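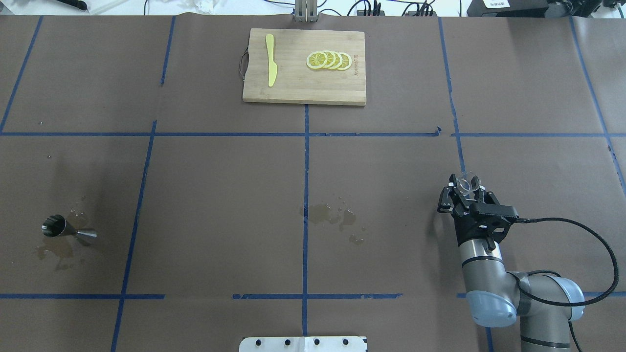

According to Rawan Najjar, the rules for a shared robot bench ought to live on the bench itself, because the binder on the shelf gets opened once, at training, and after that people go by whatever the last person did. She wrote that to us in August and we have been borrowing the thought ever since, with her blessing.

Fullow Bench Rules Kit
Paper, tape and rule cards for tabletop robot arms
By Sarnico

We're so glad you found your way to this page! The Fullow kit is a simple thing, and we like it that way. You get brown kraft paper to cover the table, blue painter's tape to divide it up, and a set of cards that tell everyone who works there what each section is for and what they should do before, during and after a run. If your arm handles glasses, measuring cups, fruit, or anything that can drip, you will know how quickly a tidy table turns into a spotted one, and how hard it is to remember afterward which spot came from which run.

What comes in the box
One roll of kraft paper, 1000 inches long
Painter's tape, 2 rolls, blue
14 rule cards, printed on both sides
A blank bench log
A setup booklet, with room for your own house rules at the back

How the sections work
Lay the paper first, all the way out to the edges the arm can reach, then put down your long lines and fill in the short ones. We suggest a section for tools waiting their turn, a section for the main work, and a section where wet things are allowed to be wet. The lines don't need to be ruler straight. A bit of a wobble, a torn end, two strips overlapping at a corner, all of that is fine (you should see the table Siham Khoury taped for our first trial, it leaned like an old barn and worked beautifully). What matters is that two people standing at the table would give you the same answer when you ask which section a cup is in.

If you do drink or kitchen tasks, have a look at the table at the top of the page. The bamboo board with the lemon slices and the knife sits toward the back, and the jigger is down in a taped section of its own on the left, with spilled liquid showing dark on the paper beside it. Plain brown paper is a great help there, as you can see where the drops have gone without hunting for them.

A few of the rules from the cards
Card 1. Walk the table before power goes on. Look at every section, including the ones you aren't using.
Card 3. Hands stay outside the taped area while the arm is enabled. A paused arm counts as enabled.
Card 4. Know where your stop button is and touch it once before you start.
Card 6. Any spill gets a note in the log with the run number. Stop the arm in the safe state your site uses before you reach in to wipe.
Card 7. Glass in the gripper means eye protection for everybody at the bench, visitors too.
Card 9. Power strips and cables stay behind the back line, and liquids stay in front of it.
Card 12. Change the paper when you can no longer tell a new mark from an old one.

Card 6 has brought us more mail than all the others put together. Elias Mahasneh wanted the wiping to come first and the note second, and we did go back and forth on it for quite a while. We kept the note first for small spills on paper. If liquid is moving toward a cable, stop everything and deal with that, and the back of the card now says so in large type.

What the kit won't do
Tape is a reminder for people. It won't stop an arm, and it doesn't take the place of a risk assessment, a guard, a speed limit or whatever else your site and your arm's maker call for. Please do that work first and let the cards carry the results to the table. The booklet has a page where you can write your own limits in by hand, and we'd much prefer you cross out one of our rules than leave up one that doesn't fit.

Sizes and refills
The standard kit is the Luscombe size, for one arm on one large table. The Cheetham size adds a second roll of paper and a second set of cards for benches that face each other. Paper, tape and cards can all be bought alone, and the bench log comes as a refill pad of 400 sheets.

Orders placed by noon on Friday leave us the same day. For custom cards, write to Dalal Mansour through the order form and tell her what your arm picks up, what it pours, and how many people share the bench.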